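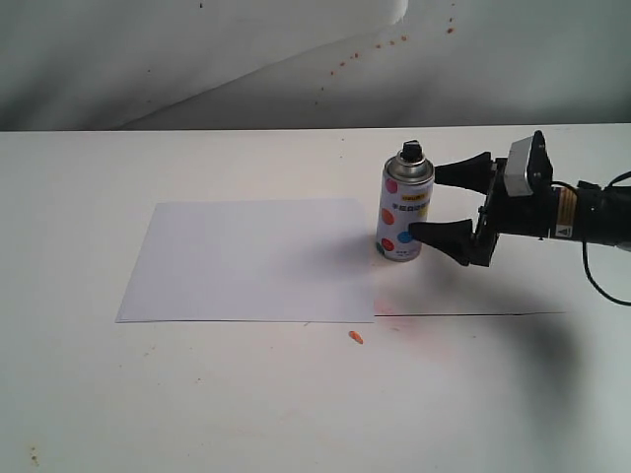 Spray paint can with black nozzle, standing upright.

Section 4. Fitting the Horen slide-out kitchen in your van

Read all of this section before you start. The kit fits the Betancur and Cetcombe floor rails. For other rails, please order the Prerkov adapter plate.

1. Park the van on level ground and pull the hand brake.
2. Remove the rear mat and clean the rails with a dry cloth.
3. Lower the base frame onto the rails. The arrow on the frame must point to the rear door.
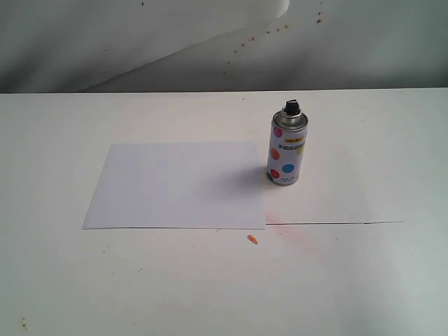
4. Put in the four bolts by hand first, then tighten them to 20 Nm.
5. Slide the drawer in and out 10 times. It must move freely and lock at both ends.

Note: The drawer extends 700 mm behind the door sill. Keep this space free.

CAUTION: The kitchen weighs 19 kg without the stove. Lift it with two persons.

6. Place the stove in the drawer and close both side clips.

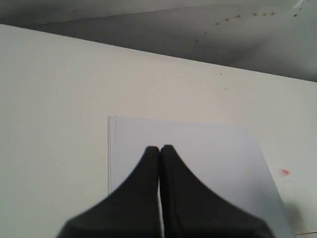

7. Connect the gas hose and check the joints with soapy water. If you see bubbles, close the valve and tighten the joint again.

WARNING: Never cook with the drawer inside the van.

Check the bolts again after the first trip.

Revision 9/6/19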